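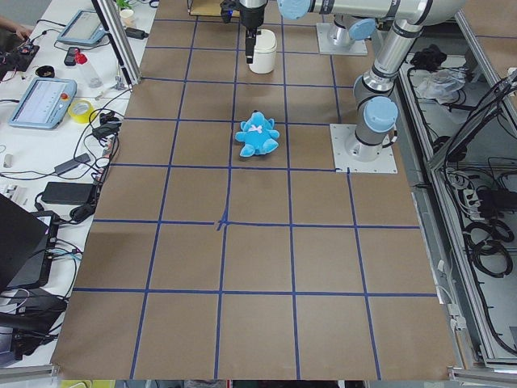

One parent had written in ahead of the meeting to say that the floor games were the best part of last term for her two, and could we please, please keep the big squares. Everyone around the table agreed at once, so that was a lovely way to start!

Home | Programs | Minutes | Hall Hire | Contact

Skundard Toy Library
Minutes of the games and activities meeting, August 18, 2022

1. Last minutes
Accepted as circulated. The puzzle shelf is finished and looks terrific.

2. The grid table
Lots of enthusiasm for this one. The brown kraft paper with the dark blue tape makes a really cheerful playing surface, and the squares are big enough to sit a soft toy in. The light blue teddy with the pink bow was put forward as the main playing piece and got a very warm reception (motion to adopt the teddy, carried, with applause).
Agreed to keep the tape blue. A suggestion to colour in some of the squares was discussed at length and held over. We did all like the idea of the kids drawing on the paper once a sheet has had its day.
Action: buy 2 more rolls of kraft paper from Zedley before the school holidays.

3. Rules for the teddy game
Players take turns to call a direction, and the bear moves one square at a time. Littlies can play in pairs with a grown-up. We had a good long natter over whether diagonal moves should be allowed and settled on yes for the over-fours, no for everyone else. The name is still open. "Bear Square" is the favourite so far, with "Teddy Town" close behind.
Action: type up the rules in large print, one side of a page.

4. Soft toy wash
13 toys are due for a wash. The Pillay laundrette has offered us the use of its big machine on a weekday morning, a very kind offer, gratefully accepted. Ribbons and bows to be checked for loose stitching first and mended where needed.

5. Plitelel play day
We've been invited to bring games to the Plitelel play day in November and we're thrilled! We'll have 4 tables. One is definitely for the teddy game, one for puzzles, and the rest can wait until we know how much room there is. Fresh paper to be taped up the night before. Bring scissors, the good ones.

6. Other business
The lid is still missing from the farm animal tub. Please look in your car boots. The kettle has been replaced and the new one is wonderfully quick.

Meeting closed at 8.40 pm. Next meeting same place, supper provided.

Last updated: the week after the meeting
Contact the toy library | Back to top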